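# Call for participants: working group on good practice for tabletop robot handling

*Posted Saturday, August 14, 2021*

Clonex is setting up a working group to write a code of practice for small two-armed robots that sort and tidy everyday objects on a table. We are looking for 20 people to take part. You do not need to be an engineer, and some of the places are being kept for people who are not.

The work grew out of a set of house rules written at our Pearce site. The rules cover how a table is laid out before a run, who may stand where, what an operator has to check, and what gets written down afterwards. Two other sites, Pliken and Trotska, have since borrowed them and changed them, and the three versions no longer agree. Pliken lets an operator reach over the table while the arms are paused. Pearce does not. Trotska has a good section on cleaning and nothing at all on cables. We want one text that all three can use and that other people can pick up if they find it helpful.

## What the group will do

The group will meet in two rounds. The first round is reading and comment, done from home. You will be sent the draft in four parts:

1. Setting out the table and choosing objects
2. People near the arms
3. Checks on grippers, cables and cameras
4. Records, faults and near misses

The second round is a practical session at Pearce in November, lasting two days. Participants will work through the draft at the table with an operator and mark every rule that is unclear, cannot be followed or does not match what people do. The operator will run the arms throughout. Participants will not be asked to control them, though anyone who already holds a site permit may do so if they wish.

After the November session we will send round a revised draft. Each participant has one more chance to comment before the text is fixed.

## Who we are looking for

We would like a mix of:

- people who operate or supervise robot arms of any size
- people who have written or checked safety rules in another trade, such as kitchens, laboratories, warehouses or care homes
- technicians who maintain grippers, wrist cameras or wiring
- people with no background in robots who are willing to read a rule closely and say when it makes no sense

You must be 18 or over and able to attend both days of the session. You should be comfortable reading plain technical English. The test area is step-free and chairs are provided. If you need other arrangements, tell us in your reply and we will sort them out before the dates are confirmed.

Staff of the three sites may apply, but no more than a fifth of the places will go to them.

## Payment and expenses

Participants are paid a flat fee of £781 for the whole of the work, half after the first round and half after the second. Travel by public transport is paid back in full against receipts. Lunch is provided on both days. Overnight stays are booked by us, so please do not book your own.

The fee is the same for everyone, whatever your experience.

## The kind of rule we need comments on

Most of the draft is short and practical. These are taken from parts one and three as they stand now:

- **1.3** Utensils are laid in a tray with a raised rim, and with a gap between handles wide enough for one gripper finger.
- **1.5** Baskets used as targets stand behind the tray and within reach of at least one arm.
- **1.8** Pressurised containers are not gripped unless they are empty and marked as such.
- **3.2** Gripper fingers are looked at before each run. Scuffs are noted. Cracks or a loose fastener stop the run.
- **3.4** Cables beside the wrist must hang clear of the fingers at every position the arm is expected to reach.
- **3.7** The view from the wrist camera is checked with the gripper open. Both fingertips must be in it.

Tray, baskets, utensils and gripper fingers at the table:
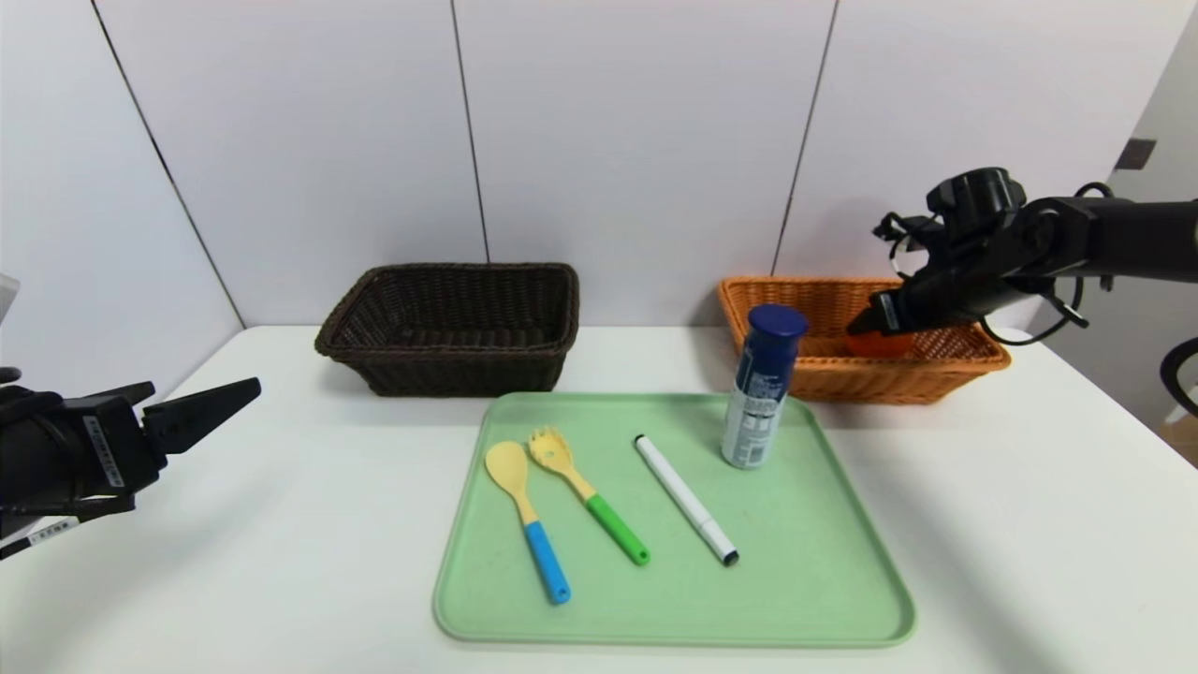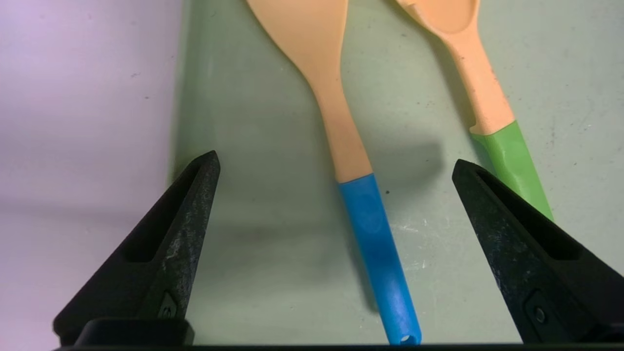
Rule 1.3 has had the most argument so far. Pliken wants a fixed distance in millimetres. Pearce prefers a test the operator can do by eye, on the grounds that a measured gap gets skipped when the day is busy. Rule 1.8 is also open. Trotska would ban aerosol cans altogether, empty or full, and has asked for this to be discussed first on the opening morning.

We are not looking for agreement at the application stage. If you think a rule is wrong, say so and give your reason in a line or two.

## How your comments will be used

Every comment on the draft is kept with a number and an answer. The answer will say whether the rule was changed and who decided. Comments are shared within the group without names – if you want yours to be named, tick the box on the form. Video may be recorded at the table during the practical session for checking the rules against the work. You can ask to sit outside the recorded area on either day.

Nothing in the finished text will replace the law or the maker's instructions for any machine. Where the two say more than our draft does, they come first, and the draft will say so on its opening page.

## How to apply

Write to the Clonex working group desk with:

- your name and how to reach you
- a short note, one page at most, on what you do and why you would like to take part
- a comment on any two of the rules printed above
- any access or dietary needs

Letters and email are both fine. Please do not send a full CV. We will reply to everyone, and those not chosen will be asked whether they would like to see the revised draft for information.

Session dates will be sent with the offer of a place. If you cannot make them, let us know within a week so that the place can go to someone on the reserve list.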